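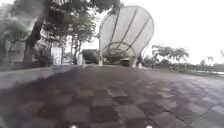
The fault that stopped the Prosum walker for most of a spring showed up on plain, flat paving. The machine would cross a waterfront plaza at a steady pace, then brake hard with nothing ahead of it and sit down.

Kirsten Simard, who ran the field trials for Nirance, logged 17 of these stops in the first 100 runs. Her team blamed the motors, then the battery. Both tested fine.

The cause was in the software that checks the ground for drops. On square tiles in two shades of gray, it sometimes read a dark tile as a hole. Glare made it worse. Under a white sky, the pale parts of the path washed out and the dark parts looked deeper than they were.

A false stop sounds harmless. Merle McKinnon, the safety lead, did not see it that way. A robot that halts without warning on a public path can be walked into or hit by a bike. In one run a jogger clipped the rear leg and bruised her shin.

"We had tuned it to be afraid of stairs," McKinnon said. "We never tested it on a pattern."

The fix took about 79 days. The walker now compares its camera view with the load on each foot before it brakes, and it slows down first. It also beeps — a change the joggers asked for.

Trials have resumed, with a person walking alongside. Simard still wants a run at noon in August, when the glare is strongest.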